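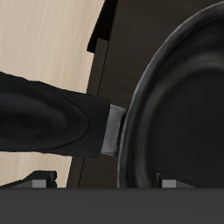

Black frying pan, close view, handle at left.

September, Ronside dental lab, bench 5

Case 2706, two upper front veneers. Shade came out a touch gray at the neck on both. Stripped the stain layer and redid it thinner. Margins fine on the die — left them alone.

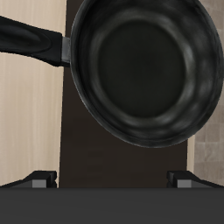 Same pan, tilted, inside showing.

Shirin Talebi wants the contact opened slightly before glaze. Polished with the Keltora wheel, light pressure. Next: second try on the model, then box for Sekemdale. Reorder die stone.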